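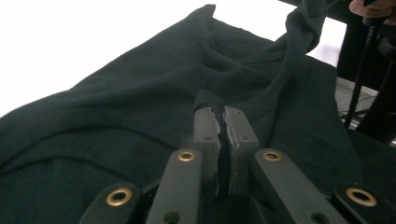

By Mavis Alcantara | Posted in May | 40 comments

Re-dyeing Faded Black Clothes on the Stove

If you wear as much black as I do, you already know the sad stage. It's the one where your favorite tee looks fine in the bedroom, and then you step outside and it's the color of a chalkboard. I used to toss mine into the rag bin. These days I dye a batch every spring, and I'm so happy with how it goes that I've been bugging everyone I know to try it!

First, check the label. Cotton, linen and rayon take regular all-purpose dye really well. Nylon usually does too. Polyester needs its own special dye and a lot more heat, and I'm not covering it today (my one try came out purple, and I'm still a bit sore). Blends land somewhere in between, so a half-cotton sweatshirt will get darker but won't go all the way to black. The stitching is very often polyester even when the cloth isn't, so your seams may stay gray.

What I use:

A big stainless steel pot that you'll never cook in again
Black dye, I like the Haltico liquid kind
Plain salt
A squirt of dish soap
Rubber gloves, long ones
An old wooden spoon
A kitchen scale

Weigh your clothes dry. This is the step I skipped for years, and I got blotchy brown-black every single time. My last load came to 700 grams, and I used two bottles for it. Black is greedy. Whatever the bottle says for other colors, you'll want double.
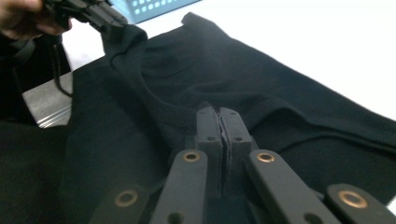

Now wash everything, even if it's clean out of the drawer. Deodorant, body lotion and fabric softener all leave a film, and dye hates film. Use hot water if the label lets you, skip the softener, and don't dry it. The clothes should go into the pot wet, because dry cloth grabs dye in patches.

Fill the pot so that everything can move around freely. If you have to push things down and they spring back up, it's too full, so do two rounds. Bring the water almost to a simmer, with little bubbles at the edge and some steam coming off. Stir in the dye, a cup of salt for cotton or linen, and the soap. (Swap the salt for a cup of white vinegar if you're doing nylon.)

Dip a paper towel before you put any clothes in. If it comes out looking gray or navy, add more dye. I go by that towel more than by any chart.

Then in go the clothes, and here comes the boring bit. Stir for the first ten minutes without stopping. I mean it — put a podcast on. After that, stir every few minutes until you've hit an hour. Turn things over, open up the folds, get the sleeves out from wherever they've twisted themselves. Keep the heat steady the whole time, and keep a window open too.

Wet fabric always looks darker than it'll end up, so I leave mine in for an extra 15 minutes once I think it's done.

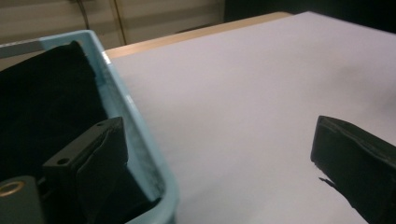 LAUNDRY & MENDING

Rinsing and the first few washes

Rinse in warm water, then go cooler and cooler until it runs mostly clear. Mostly! Black never runs totally clear in my sink, and I gave up waiting for that. If you bought a fixative, like the one from Urkari, it goes on before this rinse, so read the bottle first.

Next comes a wash by itself, cold, inside out, with an old dark towel thrown in to catch any loose color. Hang it to dry out of the sun. Wash it with other darks only for the next 3 loads, and please don't sit on a cream couch in freshly dyed jeans. I did. It was my sister's couch.

A reader named Benedek Hegyi wrote in to ask about the washing machine method, and yes, it works okay for a big load. You just can't keep the water as hot, so expect more of a charcoal. Run an empty hot cycle with bleach afterward, or the next load of socks will be a surprise.

For drips on the counter, I use a baking soda paste and a bit of patience.
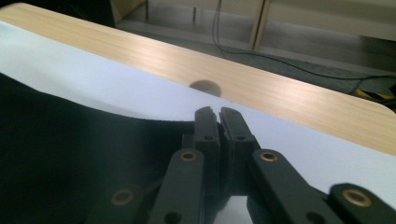 Mavis Alcantara
Laundry columnist and full-time wearer of black

Mavis writes about washing, mending and making clothes last. Got a dye question? Leave it in the comments and she'll get to it, usually after dinner.

Next up: Getting candle wax out of a tablecloth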